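The woman who runs the gripper bench at Wellex asked me to come after lunch, when the building quiets down and she can talk without raising her voice over the air compressor next door. I was a little early, and she waved me to a stool and went on tightening a screw for a good long while before she looked up. She's been comparing grippers since March, and I had the feeling she'd been saving up things to say about them.

"People come in expecting me to hand them a winner," she told me. "They want one name on a sticky note. And I do have opinions, I have plenty, but first I want to know what you're picking up, and how you feel about it if you drop it."

The comparison she was hired to do is between two candidates, both parallel grippers with two fingers. One comes from Clenis and the other from Westerberg, and on paper they're close enough that the purchasing side would have been happy to flip a coin. She talked them out of that. She asked for a full season of bench time, and she got most of it.

Her test objects are household things, mostly dishes. I asked why she didn't use the machined blocks you see in the brochures, and she laughed (she laughs easily, and it's a nice laugh).

"A machined block is very polite. It has flat sides and it weighs what it says it weighs. A plastic cup tapers, so if you squeeze it low it wants to climb up out of your fingers, and if you squeeze it at the rim it goes oval on you. I learned more from cups in my first week than I did from blocks in a year at my old job."

The routine she keeps coming back to is moving cups between a tray and a dish rack. She runs it 100 times for each gripper, then changes the fingertip pads and starts over. By her log she has passed 4,000 grasps altogether, and she's still finding things she wants to ask.

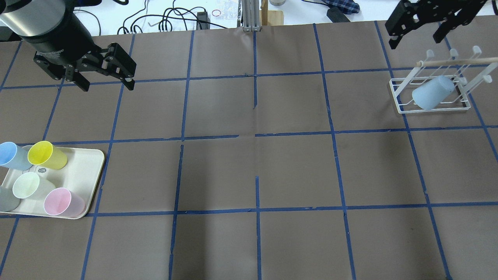
"The tape was the cheapest thing I bought and it might be the most useful," she said. "I can write down which square a cup was standing in when we missed it. Before that my notes said things like 'a bit to the left,' and I'd read them the next morning and have no idea whose left I meant."

She'd like to redo the grid one of these days, with straighter lines and fresh paper. Brown paper creases, she says, and she has gone back and forth on a painted board, but paper can be rolled up and thrown away when somebody spills something on it, and she's fond of that.

I wanted to know about the rack, which struck me as an odd thing to aim at. She agreed it was the harder half of the job by a long way. A tray forgives you. With a rack you have to get the fingers down among the pegs, let go, and come back out without taking the cup along for the ride.

"That's where the two of them part ways," she said. "The Clenis opens wider, and you'd think wider is better, wouldn't you? I did. But when it opens between pegs it needs elbow room, and there isn't any. The Westerberg is slower to close, and it drives the students crazy, but it lets go very neatly. I've come to care more about letting go than I ever expected to."

We got onto controllers after that, and I'll admit I lost the thread once or twice. She's been using one from Jandel for 5 months and likes it well enough, though she had a rough couple of weeks when the force readings drifted through the afternoon. She suspected the pads, then the cups, then herself. In the end it was a loose connector, and she told me this with her hand over her eyes.

"I rewrote the whole calibration routine before I checked the plug. It's a better routine now, so I don't regret it too much. But I check the plugs first these days."

Cameras are next on her list. She wants to try a wrist view against an overhead one, using the same cups and the same grid so the numbers can sit side by side, and she worries about pale plastic under bright lights. Strong colors have been easy on her software so far. The soft ones she isn't so sure about, and she'd rather find out at her own bench than hear it from a customer.

Before I packed up I asked her, one more time, which gripper she'd buy if it were her own money. She thought about it for long enough that I'd capped my pen.

"For dishes, the Westerberg, with the softer pads," she said. "For boxes I'd go the other way. And ask me again after the cameras, would you? I may have changed my mind."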